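**Jan 19, 2025**

# Nurner moves its sorting trays to the kitchen counter

The Nurner activity room has changed the way it sets out its color sorting trays. From this month each tray is prepared and used at the counter next to the sink, and the low table by the window goes back to drawing and paper work. The change covers all 11 trays now in use.

A standard tray holds four large push buttons with domed caps on black round bases, plus a small group of loose toys. The buttons stay where they are placed at the start of a session. The toys are moved one at a time, either to the button of the nearest color or to a spot called out by the person leading.

Anju Tiwari, who keeps the equipment list at Nurner, wrote the new layout sheet. It sets the tray on the counter beside the basin, with the rim fully supported and no part hanging over the sink. Trays with a raised rim are preferred, as round pieces roll.
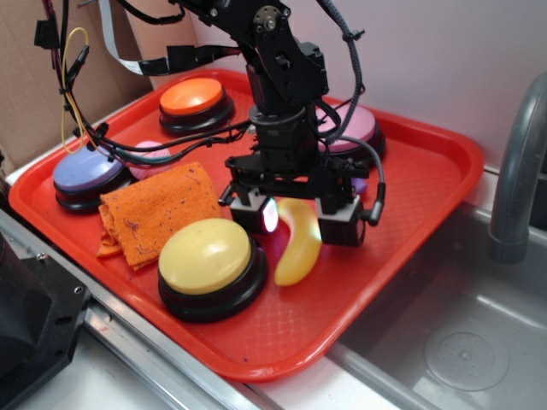 *A red tray on the gray counter beside the sink, with the toy banana and push buttons set out.*

The molded pattern on the tray floor is shallow. Tiwari's sheet notes that flat pieces slide across it without catching, while a ball can still be stopped with one finger. Smooth trays were tried in an earlier set and were withdrawn.

The button sets come from Tyagi, a supplier of classroom switches, under order number 1313. Nurner uses them without sound for the sorting sessions. Umesh Bhatt checked each cap for travel and return before the sets were released. Two were sent back with caps that stuck when pressed near the edge, and replacements have been received.

Color choice took longer to settle. The first proposal used red, green, blue and yellow. Red was dropped because a red cap on a red tray was hard to pick out from across the room. The sheet now allows pink, orange, lavender and yellow for the red trays.

Toys are selected so that some match a cap closely and others do not. A yellow banana against a yellow button is an easy pair. A purple piece with only a lavender button to go to is treated as a harder one, and the leader decides beforehand whether it counts as a match.

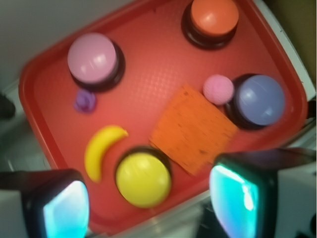
*Pink, orange, lavender and yellow buttons on a red tray. The small toys include a dimpled pink ball and a speckled orange square.*

Spacing between the pieces is not fixed. The sheet asks only that the buttons be far enough apart for a hand to rest between them. Toys may touch a button at the start.

After use, the toys go into a labeled bag and the buttons are wiped with a damp cloth. The bases are not to be put in water. Trays can be rinsed in the sink and must be dried before they are stacked, no more than 8 to a shelf.

Savita Rastogi will go through the layout with session leaders in February. Copies of the sheet are kept in room 328. Requests for missing or worn pieces go to Shanti Prajapati, with the tray number written on the bag.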